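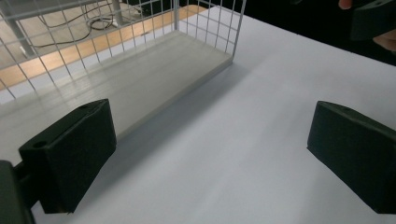
Subject: Re: [wodside-home] Wire baskets – worth it or not?

On Saturday a list member wrote:

> Has anyone had luck with the white wire mesh baskets for kitchen
> shelves? I have a deep cupboard where everything migrates to the
> back. I like that you can see in from the side, but I'm worried
> small things will poke through the floor. Also, do they scratch
> a white table? Ours marks if you look at it wrong.

Oh, I can answer this one! I went all in on wire baskets when we moved to Brurkstead, and I'm still so happy with them. We had 16 in the end (the pantry, the bathroom, one for mail, and I lost track of the rest).

On the poking through – get the kind with a flat panel in the bottom, or cut your own. A plain light gray panel is my favorite, it just wipes clean and spice jars stand up straight on it instead of wobbling on the wires. Before I had panels, every tea bag in the house was hanging out through the grid by one corner. If you make your own, measure the inside of the floor and take a tiny bit off each side, then round the corners with scissors so it drops in.

Scratching: mine live on a white table half the time while I sort, and I've had one mark, from a wire end that hadn't been finished properly. Run your finger along the underside before you buy. Four little felt dots fix it anyway.

For the deep cupboard, put the basket in short side facing you and pull it out like a drawer. It's wonderful! Rice and lentils at the back, things you grab daily at the front. Don't overfill it, though – I had 50 packets of soup in one once and the end wall bowed.

The Nurmi shop on Eton usually has them stacked by the door, and they don't mind if you bring a jar along to try for height. I did that with my tallest olive oil and got a few looks, but it fits.

Do tell us which size you go for, I'm itching to redo the linen shelf next.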